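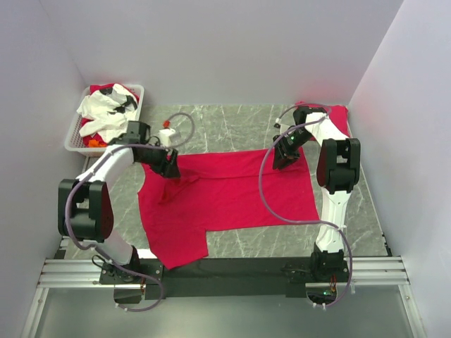 T-shirt rouge étalé sur un plan de travail gris à motif de marbre.

Entretien des textiles, séance 3 : le tri et le lavage
Chargée de cours : Mansa Nartey, salle 111, jeudi

Rappel de la séance 2. Le coton est une fibre cellulosique. Il supporte bien les milieux alcalins et mal les acides forts. La laine et la soie, fibres protéiques, réagissent à l'inverse.

Tri. On sépare d'abord par couleur, puis par fibre, puis par degré de salissure. Les rouges et les bleus foncés neufs se lavent à part lors des premiers cycles. Le dégorgement vient du colorant mal fixé et augmente avec la température.

Facteurs du lavage (cercle de Sinner) : température, action mécanique, chimie, durée. Si l'on réduit l'un, il faut compenser par les autres.

Eau dure : le calcium précipite les savons et ternit le linge. Voir polycopié, p. 6.

À lire pour la prochaine fois : chapitre sur les tensioactifs. Exercice 3 à rendre à Kobina Opoku.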